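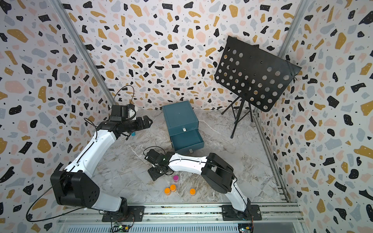

Equipment > Bench Systems > Kukon Two-Arm Station > Service Notice: Shoulder Cable and Unexpected Arm Drop

Last updated: November
Prepared by Wubit Yilma, Equipment Safety, Gebreyes Laboratory Supply

Kukon Two-Arm Station

The Kukon is a bench station for handling small household objects with two arms mounted on a shared rail. It is supplied to teaching laboratories and research groups for work such as opening and closing drawers, moving small containers and passing items from one arm to the other. The station is sold as a complete unit with rail, mounting plates, both arms, wrist cameras, parallel grippers, control boards and walled enclosure. Floor and wall coverings are chosen by the customer.

This page carries a service notice. Owners and prospective buyers should read the notice before the ordering information.

Service Notice 27: Loss of Holding Force at the Shoulder

Gebreyes has received reports of an arm losing holding force during operation and dropping to the enclosure floor. In each report the arm was extended over the work area when the fault took place. No injury has been reported. Damage has been limited to gripper fingers, wrist camera brackets and objects on the floor of the enclosure.

The fault was traced to the cable that leaves the shoulder housing and runs down to the control board beneath the rail. On affected units the connector at the shoulder end is not fully held by its clip. When the arm reaches far forward and then turns, the weight of the hanging cable pulls on the connector. A brief break in contact is enough to reset the shoulder motor. After a reset the motor does not hold its position until it is enabled again by the operator, and the arm falls under its own weight.

The green light on the control board is not a reliable sign that the arm is safe to approach. The light shows that the board is receiving power. It remains on when the shoulder motor has reset, and it was on in every case examined by our service department.

Units affected

The notice applies to stations with control board revision 14 or earlier. The revision is printed on the underside of the board and can also be read from the Dromatness control software under Station Details. Either arm may be affected, and both must be checked. A station on which one arm has been replaced under warranty should be checked in the same way as any other.

Stations fitted with the Troter cable guide at the time of purchase are not affected. The guide is a molded clamp that fixes the cable to the shoulder housing and takes the load off the connector.

What operators may notice before a failure

A short pause in the movement of one arm, followed by normal motion, is the most common early sign. Operators have also reported a click from the shoulder at the end of a long reach, and a gripper that arrives slightly lower than the position taught. The last of these was at first taken for a calibration error by several customers, who recalibrated the station and continued work. Recalibration does not correct the fault and may hide it for a time.

The Dromatness software records each reset in the event log as code 1316. The code was described in earlier versions of the manual as an information message requiring no action. That description was wrong and has been withdrawn. Any station showing code 1316 should be taken out of use until the inspection below has been completed.

Interim operating limits

Until the cable guide has been fitted, owners of affected stations are asked to observe the following limits.

Hands must be kept out of the enclosure whenever either arm is powered. This includes the short periods in which an operator would normally reach in to stand up a fallen cup, close a drawer or move an object back to its starting place. Power must be switched off at the main switch, and both arms lowered to rest, before anything on the floor is touched.

The two arms must not be run one above the other. Tasks in which one arm works low over the floor while the other passes over it should be suspended. In one report, a falling arm struck the second arm across its forearm link and bent the gripper mount.

Glass, ceramic and filled containers must not be used. Lidded plastic cups and light plastic boxes are suitable, provided that they are empty.

Drawer tasks may continue at reduced speed. An open drawer should be pushed fully closed before the station is left. A gripper that drops onto an open drawer can become caught inside it, and the arm may then move sharply when it is enabled again.

Stations must not be left running without an operator present. Overnight and lunchtime runs are not permitted on affected units.

Inspection procedure

The inspection takes one person less than an hour and requires the hex key supplied with the station.

1. Lower both arms to the floor of the enclosure using the Rest command. Do not support an arm by the wrist camera.

2. Switch off at the main switch and unplug the station. Wait for the lights on both control boards to go out.

3. Find the cable at the shoulder housing of the first arm. Check that the connector sits flat against the socket and that the clip has closed on both sides.

4. Pull the cable gently downward. If the connector moves, the arm has failed the inspection. Do not attempt to secure it with tape, glue or a cable tie. Tape was tried at two sites and loosened within a month.

5. Check the loop of cable at the wrist. It should be free to move when the wrist is turned by hand and should not catch on the camera.

6. Check that the mounting plate is tight against the rail. A loose plate increases the load on the shoulder when the arm is extended.

7. Repeat steps 3 to 6 for the second arm.

8. Record the result for each arm on the form sent with this notice and return a copy to Gebreyes, including where both arms have passed.

An arm that has passed inspection may still be affected at a later date. The guide should be fitted in all cases.

Replacement parts

The Troter cable guide is supplied free of charge to registered owners of affected stations, in sets of two. The part number is 3036. Fitting instructions are enclosed. Customers who prefer to have the guides fitted by a service engineer may request a visit, and no charge will be made for labor under this notice. Delivery may take up to 14 working days.

Gripper fingers and camera brackets damaged by a dropped arm will be replaced on return of the broken part. Please include the event log from the Dromatness software, exported before the station is reset to factory settings. Claims received without a log will be accepted but take longer to settle.

Software change

A new release of the Dromatness software accompanies the guide. With this release installed, code 1316 stops both arms and sounds an alarm, and the station cannot be restarted until the operator has confirmed that the enclosure is clear. The release does not prevent an arm from falling and must not be treated as a substitute for the cable guide.

Ordering information

New stations now ship with the cable guide fitted and with the corrected manual. Orders placed before the notice and not yet delivered will be updated at the warehouse, and customers need take no action. The rail, enclosure and control boards are otherwise unchanged, and existing accessories remain compatible.

Used stations offered for resale should be accompanied by the completed inspection form. Gebreyes will confirm the repair status of any station on request if the serial number from the rail is provided.

Reports of a dropped arm, with or without damage, should be sent to the Equipment Safety office for the attention of Wubit Yilma. Reports should give the board revision, the task being run and the position of both arms at the time of the fault.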